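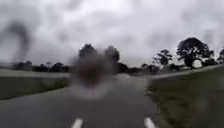 Page last changed in August

Cotholm Help Corner > Machines and Robots

Lane camera keeps getting droplets on the window, cart slows to a crawl

tallgrass_tinkerer

Hi all! I look after a driverless cart that goes up and down the long road on our site (it carries feed samples and mail, nothing exciting). It has a forward camera in a little sealed housing and it finds its lane from the white dashes. In dry weather it's great. In wet weather I get big dark blotches over the trees and the middle of the road, sometimes with a milky smear hanging off the bottom, and another streak up in the clouds. The dashes close to the cart still come through okay, but the far end of the road goes to mush and the software loses confidence and drops to walking speed.

The housing is a Cedo with a flat window and there's an air nozzle pointed at it, run off a small compressor. The nozzle gives a short puff whenever the software thinks the view is dirty. I've cleaned the window with paper towels and the blue stuff from the garage, and I wiped on some rain repellent for car windshields a while back. That seemed to help at first and now I think it's worse than before I touched it. Do I need a wiper? I really don't want to build a wiper. Also, how can I tell if the water is on the outside or if it's getting in behind the window?

vumolside_nights

No wiper! Please don't, I built one for ours and it dragged grit across the window until it looked like a bathroom door.

Start with the inside-or-outside thing because it's quick. Park the cart, set the brake, put it in manual so it can't decide to go anywhere, then dry the window with a clean microfiber cloth and look at the live view. If the blobs are gone they were on the outside. If you've got a blob that won't budge, or a general fog that creeps in from the edges when the cart has been sitting out overnight, it's behind the window and you need to look at the gasket. On mine the gasket had a flat spot right where the cable comes in. I pulled it, cleaned the groove with a cotton swab, put in a new one and swapped the little drying packet at the same time. Tighten the screws a bit at a time going across, like a car wheel.

Your repellent is probably half worn off. When it's fresh the water beads up and the air can push it off. When it's patchy you get fat lazy drops that hang on in the worn spots, and they sit right in the middle because that's where everybody rubs hardest. So get all of it off before putting more on, with isopropyl alcohol and a fresh cloth, and check the maker of the housing is okay with that, as some windows are plastic and some have a coating that hates it. Skip the paper towels too, they scratch.

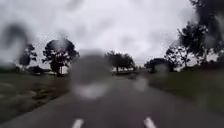 The big ones are what you go after first. Fine speckle up in the sky doesn't bother a lane finder much, ours ignores pretty much everything above the treetops. A fat drop parked over the spot where the road disappears is a different story, that's exactly where it wants to look for the lane to line up.

For the nozzle, have a look at the angle. Ours came pointed straight at the window, and all it did was squash the drop flat and let it spring back. I bent the bracket so the air goes across the window from the top corner and down, and now it carries the drops off the bottom edge. I also changed the puff to 2 seconds, then a rest, then another one. Drain the compressor tank while you're in there (pressure off first). Mine was spitting its own water onto the window, which took me an embarrassingly long time to figure out.

And leave the slowdown alone! I know it's annoying. If it can't see down the road it should crawl, or stop.

dumitrescu_fan_club

just put a longer hood on it. worked for me

tallgrass_tinkerer

Okay, update. Dried the window and the blobs went away, so outside, phew. Alcohol is fine on my window according to the manual (page 31, I had to hunt for it). The old repellent came off in streaks, gross. And the tank had water in it, yes, quite a bit. I've turned the nozzle so it blows across, but I only had a spray bottle to try it with, so I'm waiting on proper rain. The hood I tried in cardboard first and it showed up in the top corners of the view, so if I make one it'll be shorter than what you've got. Gasket looks good but I ordered a spare anyway.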